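Skenell Room Users' Group
Minutes of the meeting held in March 2026

1. Minutes of the last meeting
The December minutes were agreed with one correction. The bill from Pylypenko was for cleaning cloths and towels, with no bin liners on it.

2. State of the tables
The group looked at the wooden table. Items left out on it are to be put away at the end of each session by whoever is using it. Bottle, cup, pink cloth and white cloth were all noted.

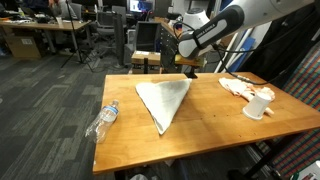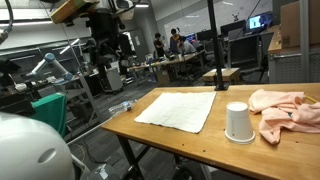

It was agreed that white cloths should be folded before they go in the drawer. Members disagreed on the fold. Some prefer a triangle, as it is quick, but triangles do not stack well. Squares will be used from now on. Pink cloths are for wiping down only and go straight into the wash bag after use.

Water bottles are to be taken home or put in the recycling. Paper cups go in the general bin, as the present contractor does not take them with the paper.

Action: label the drawer and the wash bag before the next meeting.

3. Table surface
There are small dark spots and a few holes in the top. Sanding was discussed and put off. Brulach has quoted for a new top and the group thought the price too high. A wipeable cover will be tried first.

Action: ask Plevaseo for a sample of their cover, in a plain colour.

4. Supplies
The last order was for 1,000 paper cups. The delivery note said 1,016, and the supplier has confirmed there is no charge for the extra. 20 white towels are on order. Two of the older ones are stained and will be kept for spills.

5. Workbench and long desk
Both are cluttered. Users are asked to go through their own things and to mark any box they want kept. The box under the desk is to be opened and either emptied or labelled.

Action: all users, by the next meeting.

6. Any other business
A request for a second wash bag was agreed. The question of who takes the washing home was carried over.

Date of next meeting to be sent round by email.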